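透明长条收纳盒 冰箱抽屉都能用吗?求意见
版块:厨房收纳 » 盒子篮子

豆腐皮打卷 楼主
周日收拾厨房,翻了半天还是乱。想统一换成透明的长条盒,两头带手孔那种。先入了一个Udau的试试,放桌上看了看,觉得还行,但是不确定要不要一口气买齐。
冰箱是老款,层板深40厘米,盒子竖着塞进去刚好,门能关。 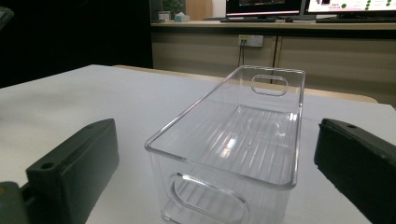 就是这种,两头有椭圆手孔,底下一道一道的棱

主要想问:
底部的棱好不好洗?
放调料包、面条这些会不会滑来滑去
有没有人用久了发黄的

三号灶台
沙发。同款用了快两年,没黄,但是有划痕。别用钢丝球,血泪教训

阿蒜不吃蒜
棱是真的难洗。酱油漏进去一次,我拿牙刷刷了一晚上。要我说买平底的,别折腾

三号灶台
回 阿蒜不吃蒜:平底的放菜你试试,底下一汪水,叶子全烂。有棱起码能架起来一点。

阿蒜不吃蒜
垫张厨房纸不就完了,多大点事

豆腐皮打卷 楼主
你俩别吵哈哈。我主要放干货,水的问题应该不大

慢半拍的锅
楼主量一下层板前面有没有挡条。我当初没量,买了3个全塞不进去,最后放阳台装衣架了……
另外透明的有个毛病,里面乱外面一眼就看见。强迫症慎入

Flurnadport搬运工
Wieczorek家那款也是长条的,壁厚点,贵。手感好不少。楼主这个看着壁挺薄的,装重的东西单手拎手孔我不太敢

豆腐皮打卷 楼主
是薄。昨晚装了一袋700克的挂面加几包木耳,单手抽出来没问题,再重没试。
再补一张,有人私信问手孔大小和边沿

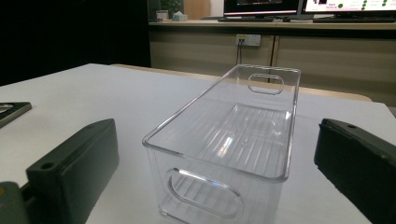 边沿是稍微卷一点的,不割手。底下中间隐约有个椭圆印

洗碗轮到谁
手孔这个位置好,放高处一勾就出来了。我家吊柜一排全是这种,上面贴标签,我妈都能找着东西

阿蒜不吃蒜
贴标签那还买透明的干嘛

洗碗轮到谁
回 阿蒜不吃蒜:贴的是日期啊大哥,东西看得见,哪天开封的看得见吗

慢半拍的锅
这个有道理,学了

三号灶台
日期我直接用白板笔写盒子上,湿布一擦就掉。不过冰箱里别这么干,有水汽,糊一片

Flurnadport搬运工
还有个事,这种直壁的不能套着收。暂时不用的时候特别占地方,我家空盒子堆了一柜子,收纳盒把收纳的地方占完了。斜壁的能摞一起

豆腐皮打卷 楼主
啊这个没想到。那先不囤了,冰箱一层放满算一层。
直壁好处是并排放没缝,一层能多挤一盒,斜的上宽下窄浪费

慢半拍的锅
对,塞满用就买直的,老换来换去就买斜的

路过看看不买
问下在哪买的,我搜Udau出来一堆,长得都差不多

豆腐皮打卷 楼主
Skerkavmont二楼日用那边,网上也有但运费不划算。看清楚尺寸再拿,架子上长的短的混着放,我差点拿错

路过看看不买
谢谢,周末去看看

阿蒜不吃蒜
行吧你们买,我继续用饼干铁盒。先说好,半年后楼主回来讲讲棱里有没有灰

豆腐皮打卷 楼主
行,到时候回来更新。今天先再去拿两个,抽屉那层还空着。另外有人知道标签纸哪种撕了不留胶的吗,上次那个抠的我指甲疼

洗碗轮到谁
美纹纸胶带,便宜,撕了没印子。别买太便宜的,沾水会自己掉

本帖浏览 3,572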